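Stomham session, talk 2: laying out a small work surface

Start with the Nutus layout sheet. It assigns every item a zone before anything is set down. Bowls go to one side, flat boards next to them, and the middle stays free for handling.

Pause on the next slide. Let people find the bowl before continuing.

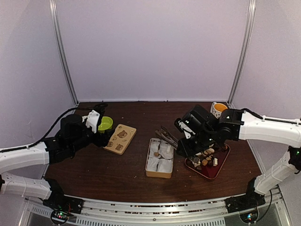
Slide 8. Lime-green bowl and tan board on a dark wood-grain tabletop.

Point out the contrast. Bright or pale items on a dark top are easy to locate, and a board set at an angle is read at once as a separate item. The plain back wall adds no clutter.

Figures from the Volside trial: 343 layouts checked, nearly 90 percent usable without rearranging. Most of the remainder had a board overlapping a bowl.

If asked about trays: same rule as boards, long edge clear. Then go to the Thampi comparison, 2 minutes maximum.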